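How Do You Get a Robot Arm Ready for Work?

Have you ever watched a robot arm pick something up and put it down again? It looks so easy! But before an arm can move even one toy block, people have to get it ready, and that part is just as cool as the moving.

Let's visit the workshop at Rinorness, where one arm works at a table all by itself. The people there call it Kullska. Every morning it gets a checkup, a bit like you brushing your teeth before school.

First comes the bolt check. An arm shakes a little whenever it stops and starts, and all that shaking can slowly turn a bolt loose. Kullska's checklist has 11 bolts on it. Somebody goes around with a small wrench and gives each one a gentle test. If it turns, it gets tightened.

Next come the fingers. Kullska doesn't have a hand like yours. It has a gripper with two fingers that slide together and apart — a bit like your thumb and pointer finger when you pick up a pea. Dust makes fingers slippery, so they get wiped with a soft cloth. Then they open and close a few times while a grown-up listens. A smooth hum is good. A click or a scrape means it's time to take a closer look.

Then the cables! A robot arm needs cables for power and for messages from its computer. When the arm bends, its cables have to bend too. They need enough slack to reach, but a big floppy loop could get caught on something. So the arm is moved very slowly, all the way left and all the way right, and a person watches the cables the whole time with one hand near the big red stop button.

Now for my favorite part, the practice run. The arm has to know exactly where the table is. If it thinks the table is lower than it really is — bonk! So the crew sets out a basket and a few simple toys and lets the arm come down over them, nice and slow.

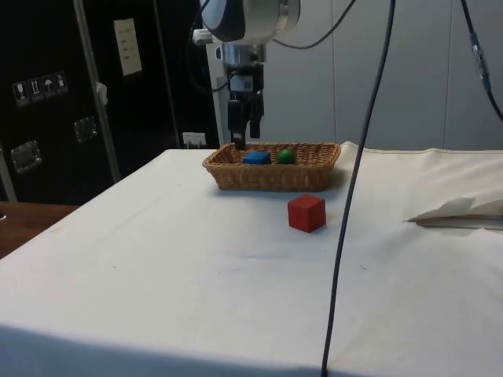

Blocks and balls are great for practice. A block has flat sides that fingers can press against, but a ball is round and can roll away if the fingers close in the wrong spot. Baskets are tricky too, as the fingers have to get past the rim without bumping it.

If the arm misses, the crew changes some numbers in the computer and tries again. Last November it took them 242 tries to get everything just right!

Try it yourself: put a ball in a bowl and lift it out with two wooden spoons. How many tries do you need?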